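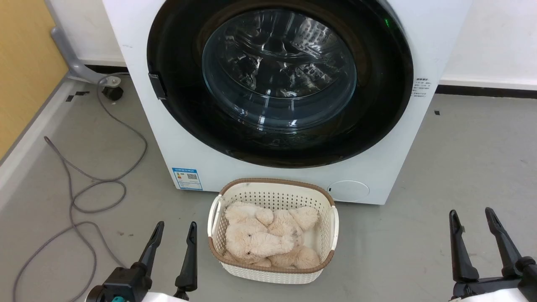
A front-loading washing machine is a washer with a horizontal drum reached through a round door in the front panel. Clothes are lifted by ridges inside the drum and dropped back into shallow water, so the machine needs no central agitator. The drum is made of perforated stainless steel, which lets water drain during the spin. A laundry basket, such as the cream-white one with a brown rim, can stand on the floor directly below the door while the drum is filled or emptied.

The door closes against a rubber gasket and stays locked during a cycle. Lint collects in the gasket folds and in the pump filter – both need regular cleaning.
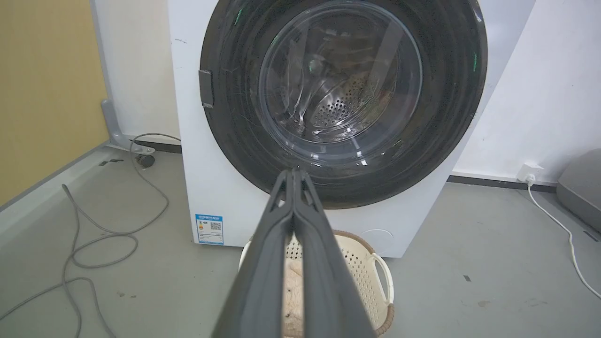
Large or fluffy items soak up a lot of water and can unbalance the drum, and many machines slow the spin in response.

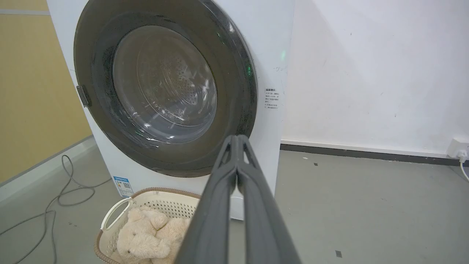 See also

Clothes dryer
Laundry basket
Lint filter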